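Site visits / Tableware and contract catering

Wellance tableware showroom, August open afternoon

The Wellance site covers 1,851 square meters, most of it warehouse. Visitors were taken in at 2 p.m. through the loading side and given a sheet listing 252 catalog lines, of which 66 are trays. The talk on glaze defects was short and assumed prior knowledge.

Of more use was the single-place setting for canteen service: one tray, a bowl on a plate, a spoon and a pair of chopsticks. The tray has rounded corners and a raised rim, with wood grain across the base.

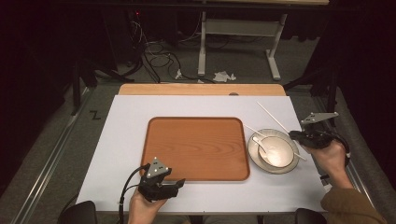 Sum-yee Su thought the rim mattered more than the base, as a low rim lets a saucer ride up when the tray is tilted, and asked for the rim height in millimeters. The sheet gave outside dimensions only. Wellance promised the figure by mail.

The bowl is glossy inside and holds the spoon at a slant, handle over the rim. Chopsticks are a separate matter: the Braltus range is sold without rests, so buyers who want them have to order from Çınar, with a minimum of 93 pieces. A spoon rest is not offered in either range.
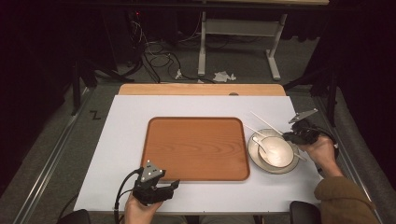
Tray, bowl, saucer, spoon and chopsticks at the Wellance open afternoon.

Stacking was covered last. Bowls nest, but the rim leaves a gap – check shelf height before ordering in quantity. Price lists were handed out at the exit; tray prices exclude freight.

Recent site visits
Wuvent dishwasher racks: plant tour
Çınar flatware, polishing hall
Braltus glaze line, second visit
Shelf depths for nested bowls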